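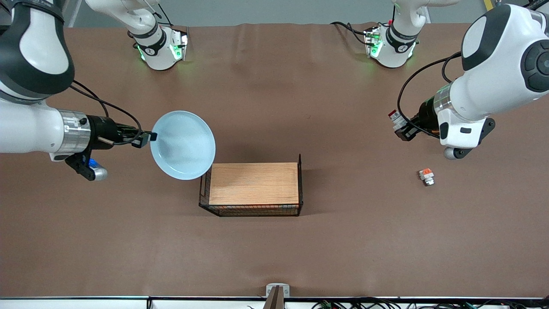

Hilo largo sobre las normas de mesa para los puestos de dos brazos. Me han pedido "algo breve y motivador". Va a ser otra cosa. 1/18

Contexto: en Tanemgate el reglamento de manipulación tenía 10 páginas y una portada preciosa. La portada era lo único que todo el mundo había leído. Parveen Sheikh y yo lo hemos reescrito. 2/18

Regla uno: antes de habilitar los brazos, las manos fuera de la mesa. Las dos. Hay gente que interpreta "las manos" como "la mano que no estoy usando". 3/18

Regla dos: quien dice "listo" es quien tiene la seta de emergencia al alcance. Si la seta está en la otra punta de la sala, no estás listo, estás optimista. 4/18

Regla tres, la de los cables. El cable que va por encima de la muñeca necesita holgura para el giro completo y ni un palmo más. Se comprueba girando la muñeca despacio hasta los dos topes, con alguien mirando el bucle. Mirando el bucle, Tomás, no el móvil. 5/18

(No hay ningún Tomás en el equipo. Lo puse en el borrador y tres personas se dieron por aludidas, así que se queda.) 6/18

Regla cuatro: vajilla. Un plato se coge por el borde y se levanta lo justo para librar lo que tenga debajo. Hay uno azul claro en la foto, inclinado en la pinza, con la cesta de malla negra y tapa de madera prácticamente debajo. A esa altura se trabaja. Para lanzamientos está el circo. 7/18

Regla cinco: la fuerza de cierre se fija por objeto y se apunta. "La de siempre" no es un valor. He revisado el registro y "la de siempre" aparece con cuatro valores distintos, uno de ellos incompatible con la cerámica. 8/18

Regla seis: un solo brazo en la zona central cada vez, salvo tarea bimanual declarada. Declarada quiere decir por escrito. Tuva Wallin me preguntó si valía declararlo en voz alta con mucha convicción. No vale. 9/18

Regla siete: el brazo que no trabaja espera en su lado, con la pinza separada de la del compañero. Parece de parvulario y es la que más se incumple. Será que los parvularios tienen mejor disciplina. 10/18

Regla ocho: en la mesa, lo de la tarea y nada más. Tazas, destornilladores, llaves del coche y el bocadillo de alguien tienen su sitio, y su sitio no sale en el plano de la celda. 11/18

Regla nueve: el tapete se estira al empezar el turno. Las arruguitas se toleran. Si una engancha la base de un objeto, se para y se estira otra vez. Hubo debate sobre qué es una arruguita. Duró una hora. El acta existe y no la pienso compartir. 12/18

Regla diez: la luz verde no significa "pasa, hombre, pasa". Cada fabricante usa sus colores para lo que le parece. Se consulta el manual del equipo concreto y se pega la tabla al lado del puesto, a la altura de los ojos de una persona de estatura normal (la de Vornance estaba detrás de un armario). 13/18

Sobre el registro: 3,039 agarres anotados desde que empezamos. De ellos, 819 sin el campo de observaciones. Del resto, una parte muy generosa dice "ok". Un "ok" a las nueve de la mañana y un "ok" antes de comer son géneros literarios diferentes. 14/18

Nueva norma, por tanto: si el objeto se movió dentro de la pinza, se escribe. Si hubo que repetir, se escribe. Si no pasó nada, se escribe "sin incidencias", que cuesta doce letras más y al menos obliga a pensarlo. 15/18

Me preguntan si todo esto frena el trabajo. Sí. La comprobación de cables y zona se lleva un par de minutos por puesto. En Brultex la quitaron para ganar ritmo y luego dedicaron una tarde entera a buscar un conector. Ganaron ritmo buscando. 16/18

También me preguntan si sustituye a la evaluación de riesgos. No, por favor. Son normas de mesa. La evaluación la firma quien tiene que firmarla, con el puesto real delante, y se rehace cuando cambian la pinza, la tarea o la distribución. Sí, mover la mesa "un poquito" es cambiar la distribución. 17/18

La versión vigente es la del 23/7/22. Si tenéis otra colgada en la pared, descolgadla, aunque esté plastificada. La próxima revisión toca en noviembre y acepto propuestas por escrito hasta entonces. La del bocadillo ya la he leído y la respuesta sigue siendo no. 18/18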